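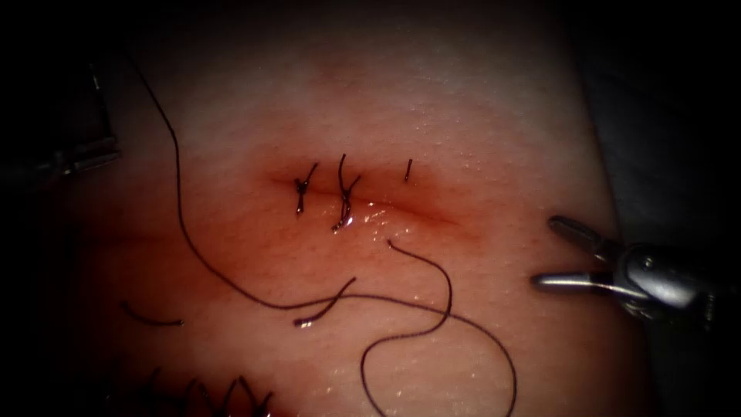
Suture team update, March

Quick one this month, I'm writing it between a budget form and the bus. Sorry in advance for the typos.

For anybody new on the list: the Suture Team is the part of the Wosbridge Robotics Club that does the small stuff. Two arms, one practice pad, a lot of thread. The rover people get the big room and the parade invitations. We get the closet end of the lab and the good chairs.

Where we are. Interrupted stitches, three in a row on a straight cut, both arms, one student driving and one calling. That was the goal for winter term and we are there most days. Some days we are very much not. The regional bench challenge asks for three tied stitches on a synthetic pad, spaced evenly, edges closed, no tears. You get 20 minutes including setup. Our best full run at home came in under, our typical run does not, and the difference is nearly all thread handling.

So, thread handling. Long thread is the enemy. You start with plenty, because you need plenty for three ties, and then it lies all over the pad in big loops and the next throw picks up a loop you didn't want. Ask me how many times. Vojtěch Urban has been pushing for shorter lengths and a re-thread after the second knot. Costs time, saves swearing. The drivers are split on it. We are going to run both ways through the rest of the month, write down the times, and stop arguing about it in the group chat.

Other things we have learned, in no order:

Moisten the pad. Dry pad grabs the thread and you get false tension, then the knot slips when you let go. The rules allow a damp surface, so practice on one. Spray bottle is on the shelf over the sink. Two squirts, spread it, wipe the jaws after.

Trim your tails as you go, then clear them. Cut ends left on the pad look exactly like live thread on the monitor and the caller will send you after one. Happened twice last week to two different pairs. Tweezers and the little tin are next to the keyboard, use them between stitches and not just at the end.

Park open. When you're not using an arm, open the jaws and back it off to the side. A closed jaw hovering over the wound makes everyone nervous and hides the work. Left arm tends to get forgotten up in the dark corner, which is fine if it's forgotten on purpose.

Callers, say the side first. "Right, up a little" and not "up a little, no the other one." We lost most of an evening to this.

Old rows. Please don't start a new cut a finger width from somebody's finished row. I know pads cost money. But the surface gets puckered and then your spacing is off before you start. If you're stuck with a used pad, turn it around and work the far side.

The pad situation

We have two good pads left and one that's had a hard life. Tonantzin Mendoza got us a quote from Vedell for the layered kind, the ones that open up when you cut them, with skin on top and the squishy stuff under. $428 for the box, shipping included. That's most of what is left in the spring account. The total raised from the bake sale and the alumni letter was $1,807, and the big bite out of that was the replacement wrist cable in the fall, which we don't need to go over again.

Plan is to order the box and stop buying thread singly. If you have strong feelings, reply to this before the next meeting. If you have a parent who works in a clinic or a vet's office and can ask about expired suture packs, reply faster. Expired is fine for us. Opened is not fine, we can't take opened.

Scoring practice

Okonkwo Hall let us have the side room for mock judging, door code is the same as last term. We used the challenge score sheet, hundred points, and the best pair got 78. That is a real score, I did not go easy. Points went here:

Spacing. First two stitches good, third one crowded or drifted. Everybody does this. You get tired and you want to be done. Mark your three spots by eye before you pick up the needle and have the caller say them back.

Knots. Mostly solid. A couple had long messy tails, which is a style deduction only, but it adds up over three.

Edges. One pair pulled too tight and bunched the cut. Snug, then stop. If the surface is dimpling you went past it.

Needle count. Automatic ten off if you can't show the judge the needle at the end. One pair could not show the judge the needle. It was in the tray. It had been in the tray the whole time. Still ten off.

We'll do another round before the end of the month. Pairs that haven't been judged go first, then anyone who wants to try for a better number.

The software side

Short version: the scaling is better and the shake is mostly gone. Our controller code (the repo is still called Widura, no, we are not renaming it again) now lets you drop the motion scale with the foot pedal, so a big hand movement turns into a tiny one at the jaw. Use the small setting for the throw and the big one for travel. New drivers keep leaving it on small and then wondering why it takes forever to get across the pad.

Known problems:
The right grip sometimes reads closed when it's open. Trust the monitor over the number on the screen.
Pedal sticks if you stomp. Don't stomp.
Recording stops by itself when the disk fills up. Clear your old runs, please, particularly the ones named test, test2 and testfinal.

Somebody asked if we're going to automate the stitch. Not for this challenge, it's a driven event, a person has to be at the controls the whole time. But two of the sophomores are working on having the arm find the cut by color, since the printed blush on the pads is pretty easy to pick out from the pale part. It works on the bright side of the pad. On the shadow side it gets confused. They could use one more person who likes lighting problems, or who just owns a decent lamp.

Build notes for the two people who care

Jaw tips got cleaned and re-seated. There was a little play in the right one that you could feel as a click on the way closed. Gone now. If you feel it come back, stop and write it on the whiteboard, don't tighten it yourself with whatever is in your backpack. The left is original and has been fine, knock on wood.

Camera mount is staying put. I know some of you would like it lower. If it moves, every saved run before the move is useless for comparing, and we just got a nice pile of runs to compare. After the challenge you can put it wherever you want.

Lights: one lamp on, room lights off. It does make the edges of the pad go black but the cut shows up much better and the glare is less all over the place. If you're getting white spots right where you want to place a stitch, blot, don't move the lamp.

Getting on the schedule

Sign up on the sheet by the lab door. Slots are an hour, in pairs. One driver one caller, then swap at the half. If you show up alone you can do drills (peg transfer, thread passing, single knots on the hard-life pad) but please not on the good pads.

New members, you start on drills. I know it's dull. Passing thread from one arm to the other without looking at your hands is the whole thing, and once you have that the stitch comes pretty quick. Most people get there in three or four sessions. A few got there in one and have been unbearable since.

Seniors, I need you to each take one new person through a full run before you vanish into finals. Pick somebody. Don't make me assign you.

Lab stuff
Needles go in the sharps tub, all of them, even the bent ones, even "just for a second."
No food on the bench. The shelf is not a loophole.
Last one out turns off the arm power and then the computer, in that order.
The blue stool is broken again.

Travel forms for the regional are in the folder by the printer. Need them back signed before we can put your name on the roster, and the roster is six people plus two alternates. We leave at 6:30 in the morning from the back lot. Bring a sweater, the hall was freezing last year and cold hands drive badly.

Thanks to everybody who stayed late to redo the cable routing. Looks a hundred times better and I can finally reach the power switch.

Next update after the second mock round. Send me anything you want in it, short is good, and put "suture" in the subject line or it goes in with the rover mail and I won't see it till summer.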